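Introduction to Sheet Metal, Session 8: Folding, Corners, and How Boxes Get Old
Notes by Stavros Georgiev
Jikilent Workshop School, spring course (April handout)

Where we are

Last time we cut blanks and cleaned up the edges, and a lot of you were surprised by how floppy a big blank is when you pick it up by one corner. Good! Hold on to that feeling, because today the same piece of steel gets stiff, and nothing gets added to it. All we do is move some of it out of the plane. I've been bending metal for most of my working life and I still get a small thrill when the first flange comes up and the wobble goes away.

Read the first two sections before class if you can. The part on corners makes more sense with a piece of cardboard in your hands, so bring a cereal box.

Why a fold makes things stiff

Take a sheet of paper and hold it out by one short edge. It droops. Now crease it down the middle so it makes a shallow V and hold it the same way. It sticks straight out. The paper weighs the same as before, but some of it now sits above the rest, and to droop it would have to stretch along the top of the V and squeeze along the bottom. Paper doesn't like to stretch, and steel likes it even less.

How much does height matter? A lot. For a plain flat strip, doubling the thickness makes it eight times as stiff (two times two times two). That's an expensive way to do it in metal, though, with twice the weight and twice the cost. A flange the height of your thumbnail does far more for the price of one trip to the brake. Look at the underside of a filing cabinet drawer, a baking sheet, the hood of a car with the lid up. They're thin sheet with height in the right places.

The rolled rim on a baking sheet does two jobs, by the way. It stiffens the edge and it hides the raw cut from your hands. When we do hems in the next session you'll see why I keep putting them on everything.

What happens inside the bend

When the sheet goes around a corner, the outside face gets longer and the inside face gets shorter. Somewhere in between there's a layer that does neither, and we call that the neutral line. If it sat exactly in the middle of the sheet our math would be very tidy. It doesn't. It moves toward the inside of the bend, and how far depends on the metal, the thickness, and how sharp the bend is.

This is the reason your first box will come out the wrong size. If you lay out a tray by adding up the outside measurements, the finished tray is too big, since the metal takes a shortcut around each corner. The amount you take off per bend is the bend deduction. You can look it up in a chart, and the Vavach chart taped beside the brake is fine as a starting point, but please also bend a test strip:

- Cut a strip of the same sheet you're going to use, with the grain running the same way, and make it exactly 300 mm long.
- Scribe a line across it somewhere near the middle and bend it square.
- Measure both legs on the outside and add them together.
- Subtract the length you started with. The difference is your deduction for that sheet on that brake.

Write it on the strip with a marker and keep the strip. I have a coffee can full of these and I use them all the time.

Our stock for this course is 16 gauge mild steel, which is about 60 thousandths of an inch thick. Gauge numbers run backward (bigger number, thinner sheet), and the same gauge number means a different thickness in aluminum. Yes, really. Measure with the calipers every time and you never have to argue with a gauge table again.

Springback

Bend a piece of steel to square, let go, and it opens up a little. The part of the metal close to the neutral line was never pushed hard enough to stay put, so it tries to go home. You get around this by bending slightly past where you want to be. Mild steel comes back a little, stainless comes back a good deal more, and some hard aluminum will either come all the way back or crack on you - sometimes both in the same afternoon.

Don't chase springback with a hammer. Put the part back in the brake and give it another nudge. A hammer leaves a row of little shiny dents that you'll be looking at for years.

Grain, and why it matters at a sharp bend

Sheet comes off the rolls with a direction in it, a bit like wood. You can often see faint lines if you tilt it under a lamp. A bend that runs across those lines is happy. A bend that runs along them is more likely to show cracks on the outside face, first as an orange-peel look and then as real splits. On a box you can't avoid it completely: two walls go one way and two go the other. So put the sharper or more heavily loaded bends across the grain and go easier on the others.

Corners, the fun part

You have four walls coming up off a floor and something has to happen where they meet. Get the cereal box out. There are really only a few families of answers.

The notched corner. You cut a piece out of each corner of the blank, fold the walls up, and the edges meet with nothing holding them. It's the easiest to lay out. It needs something afterward: spot welds, rivets, solder, or tabs bent around from one wall to the next. Drill a small relief hole at the point where the two bend lines cross before you notch. Without it the metal has nowhere to go and you'll get a tear or an ugly little horn.

The tabbed corner. Same as the notched one, except you leave a tab on one wall and tuck it behind its neighbor. Most store-bought steel drawers are made like this. Remember that the tabbed wall has to go up first, or the tab hits the other wall on its way around. Everyone forgets this once.

The folded corner. Nothing is cut away at all. The extra metal is pinched out along a diagonal and laid flat against a wall, just like wrapping a present. Old bread pans and roasting pans were made this way because they hold liquid with no seam and no solder. It's slow, it's hard to do neatly in anything thick, and I love it. Try it in the thin practice tin from the Chae box before you try it in real stock.

The sloping wall. If the walls lean outward, as on a hopper or a feed tray, the corner notch stops being a square and turns into a narrower wedge. The more the walls lean, the less you cut out. At a wall angle of 60 degrees from the floor, many people still cut a full square out of habit and are left with a gap you could post a letter through. Draw it full size on paper, cut it out, tape it up, and check it before you touch the steel. The worksheet from Gondemine Supply has a pattern you can scale.

Order of folding

Plan it backward. Picture the finished box, then unfold it in your head one bend at a time, asking each time whether the brake could have reached that line. Hems come first, small flanges next, and the big walls last. On a box and pan brake you pull out fingers until the upper jaw fits between the walls you've already folded. If you have to force a wall past a finger, stop and think again.

How boxes get old

I'd like you to start looking at used metal the way a doctor looks at knees. Wear goes to certain places. Floors get scratched where things land and slide. Folded edges lose their paint first. Bare steel goes brown wherever damp can sit, and along a seam the brown gets there early. Galvanized sheet holds out for a long while and then shows a dull, patchy gray before anything worse. All of it is information for the next person who designs a tray: where to hem, where to put a liner, where a heavier gauge would have earned its keep.

Look at the sloping walls, the folded triangular corners on the rear panel, the ragged brownish band low on the back wall, and the whitish scrapes across the floor.
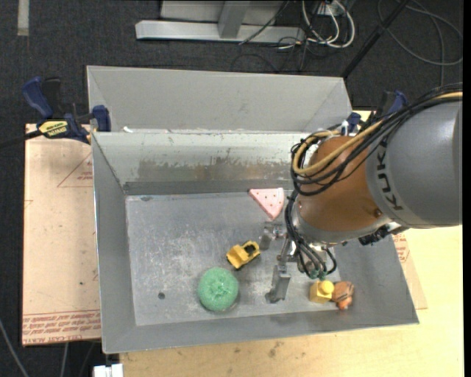 For next time

Finish the paper model of your sloped tray and bring it taped up, with the folding order written on the bends. Bring your test strip too, marked with its deduction. Find one folded metal object at home and sketch its corner from the outside, then guess the shape of the flat blank (muffin tins don't count, they're pressed). We'll put the guesses up on the wall and I'll bring the tin snips, so we can open a few of the cheaper ones up and see who got it right.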